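How to run a simulator table at a robotics open day

I've now done the simulator table at the Nulthorpe open day twice, once badly and once rather well, so I thought I'd write up how I'd go about it if you've been roped into doing the same. You don't need to be a brilliant programmer (I'm certainly not!) but you do need a bit of preparation and a lot of water to drink.

What you'll need

A laptop with a decent graphics card
A second screen, the bigger the better
Two game controllers, one of them a spare
An extension lead longer than you think
A printed card with the controls on it

Step 1: Pick one room and stick with it

The first year I loaded every room we had and let people choose. Terrible idea. They spent their whole turn flicking through the menu and then it was somebody else's go. This time I picked a dining room from our Bitia set, with a little table in it and a two-armed robot standing over it, and we stayed there all day. Small objects on a table are perfect, because everyone already knows what you're meant to do with a bowl.

Step 2: Set the view before anyone arrives

You can look at the room from outside, like a doll's house, or from up near the robot itself. I go with the second. It's steep and a bit tilted and the floor slopes off at a funny angle, but visitors get the hang of it within a minute and they love having the arms come up on either side of them. Children especially start moving their own elbows.

Do leave the outside view on a button, though. Some people find the tilted one makes them queasy, and it's kinder to offer the switch early than to wait until they've gone green.
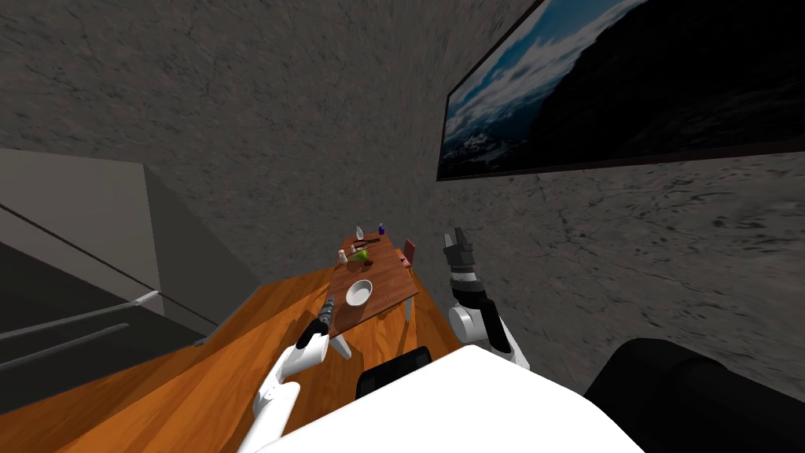
Step 3: Slow the arms right down

Our software (we call it Ikow, don't ask) lets you set the arm speed as a percentage. I keep it at 40 for adults and drop it further for anyone under eight. At full speed a beginner will swipe everything off the table in the first two seconds, which gets a laugh once and then it's just you pressing reset all afternoon.

While you're in the settings, turn off the second arm for first-timers. One stick for reach, one for height, a trigger for the gripper. When they've managed a pick-up, switch the other arm back on and watch their faces!

Step 4: Give them one job

"Have a play" doesn't work. People freeze. Say "see if you can get the green thing into the bowl" and they're off. If they do it quickly, ask for the shaker next. Anything thin lying flat on the table is properly hard, so I save that for the teenagers who tell me it's too easy.

I set a limit of three minutes a turn, with a kitchen timer where everyone in the queue can see it. We had 219 people through the door and a good share of them wanted a go, so you do need something to move things along.

Step 5: Talk while they drive

This is the bit I enjoy most. The usual questions were whether the robot is real, whether it can feel what it's holding, and when it'll do the washing up. My answer to the first is that we try things out on the computer so we can get them wrong cheaply. Vanags, the real arm on the next stand, was doing its own demonstration at ten to every hour, so I could send people straight over to compare.

Step 6: Have a reset you can hit blind

Map it to a key you can find without looking. Mine's the space bar. Reload the whole room between visitors, even if it looks tidy, so that everybody starts with the same table.

A few odds and ends

Turn off automatic updates the night before. I lost 50 minutes to one the first year.
Bring wipes for the controllers.
If the picture starts to stutter, turn the shadows down first and leave the wood grain and the walls alone, as people do notice those.
Tape the extension lead down along its full length.

I'm down to do it again in July, and I want to try two players with one arm each. If you've done that, let me know how you stopped them fighting over the bowl.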